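Fladerlow sorting room gets its first pair of robot arms

July 2024

The parts room at Veltico's Fladerlow plant is getting a lot of help this summer. The company is bringing in a two-armed robot cell for tray work, the slow and careful job of moving small molded pieces from one tray to another before they go on to assembly. Until now it has all been done by hand, 585 trays on a normal day and up to 800 when orders pile up.

The software comes from Nornia, which has been building and testing the whole job in simulation since June. Each arm has its own side of the table and its own color of tray, and the crew has been invited to watch the runs on a big screen in the break room at lunch. Plenty of them do! People who have handled these pieces for years spot things fast, and several of their suggestions about how to approach a part are already in the program.
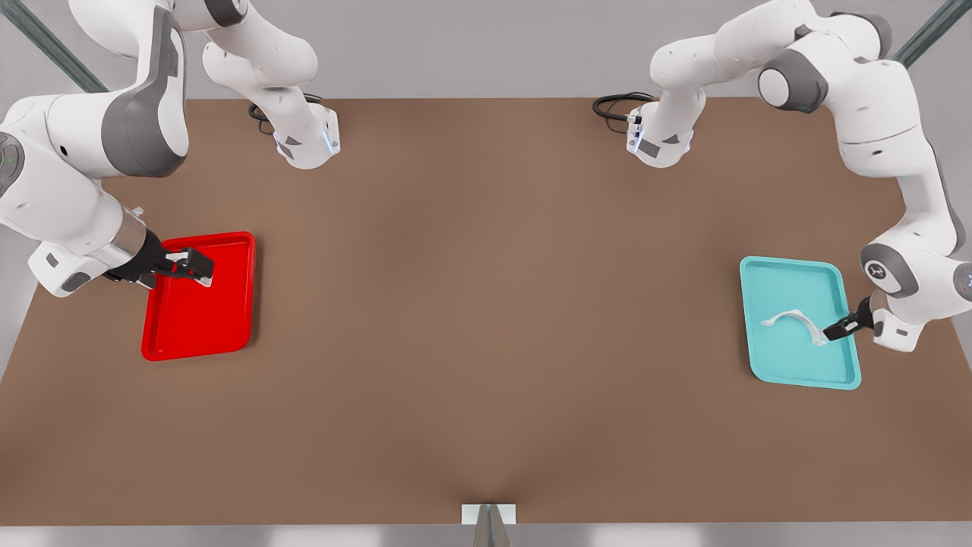 What changes for the crew

No jobs are being cut. The 19 people on the sorting team will move over in stages to inspection, machine setup and running the cell itself, and everyone gets 100 hours of paid training first. Pay grades go up one step for those who finish the setup course - a point the crew asked for early on and got in writing.

The biggest cheer at the Monday meeting was for the end of the late tray shift. Bending over a table at ten at night is hard on the wrists and the back, and the night work will go to the arms once the cell has passed its safety checks. Hand sorting stays on days for odd shapes and short runs, with new height-adjustable tables from Cabrera.

Sign-up sheets for the first training group are outside the shift office. If you'd like to try the simulator yourself - it's a lot of fun - ask your shift lead for a slot.

Recent items
New lockers for Building 2
Cabrera tables: pick your height
Summer shutdown dates
Parking lot repaving starts at the north gate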